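Repair Nights Are Back at the Getasley Hall

If you walked past the hall last August and wondered why every window was lit up at nine in the evening, that was us, and we're doing it again! The repair nights start up after the summer break, in the same big room at the back, with the kettle on from 6:30 and the tools out by seven.

For anyone new to the neighborhood (and there are plenty of you, welcome), a repair night is exactly what it sounds like. You bring a thing that has stopped working. You sit down with someone who likes taking things apart. Between the two of you, you have a good look at it, and quite often it goes home working. Lamps, toasters, radios, sewing machines, bike lights, a zipper that won't close, a chair with a wobble. We've had a set of bagpipes. We've had an accordion too, which was a much longer evening.

Last season 531 items came through the door, which is our best yet by a long way. The most common, by far, was the table lamp. Lamps are a lovely place to start if you want to learn, as there are only a few parts inside and you can see how they all connect. Second was the toaster, and a surprising number of those just needed a proper clean and a new spring.

The sewing corner deserves its own paragraph. It began as one machine on a card table and it's now five machines in a row, with a cutting table behind them and a rail of finished things waiting to be picked up. People have patched coats, taken up curtains, and turned a torn tent into 29 shopping bags, which sold out at the spring fair before lunch. If you have denim you don't want, please bring it. They go through it at an amazing rate.

We also had a great visit to the Clisley group, who have been running their own nights a little longer than we have. Their setup is so good! They use a ticket system with colored cards, so you can see right away who is waiting for sewing, who is waiting for electrical, and who is only there for cake. We're borrowing the idea. They also keep a notebook by the door where people write down what was wrong and what fixed it, and reading through it was half the fun of the trip. One entry for a hair dryer runs to four pages and has drawings.

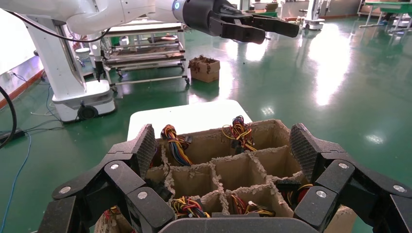
Issue 68

On to spare parts. So many repairs come down to having the right little piece on hand, and new ones often cost more than they should, or only come in a bag of fifty. So before you throw out a dead appliance, think of the parts shelf. We're always glad of plugs, switches, knobs, rubber feet, screws of any size, lamp holders, and wire in decent lengths. Please leave batteries and anything that has held fuel at home. Big appliances are also too much for us, because we have one door and it's a narrow one.

The other wish list item is glue, and lots of it. Wood glue especially. The furniture table has a list of chairs promised from last season and they'd love to get through it before the cold weather.

A word about the new beginners' table, which I'm very excited about. It came out of a suggestion in the box at the spring fair: someone wrote that they'd love to help but didn't know which end of a screwdriver to hold. So for the first hour of every session there will be a table where you can open up old, unplugged things just to see what's inside, with no pressure to put any of it back together. Kids are welcome with an adult. Bring a radio or a clock if you have one to give up, or use one of ours.

Food, as ever, is potluck. The Vītola bakery has kindly promised us rye bread and those caraway rolls that vanished in ten minutes last time, so come early if you want one. Soup will be on the stove, and there's always a pot without meat. Bring your own mug if you can.

Music is sorted too. Clusik, the trio who played at the fair, want to use the stage end of the room for practice on the same evenings and are happy to be listened to. They play mostly old dance tunes, quietly enough that you can still talk over a soldering iron.

There's no charge and no need to book. If your item is heavy or awkward, ring the hall first and we'll meet you at the side door with the cart. Parking is on the street only, and the bike rack has been moved around to the garden side, next to the water butt.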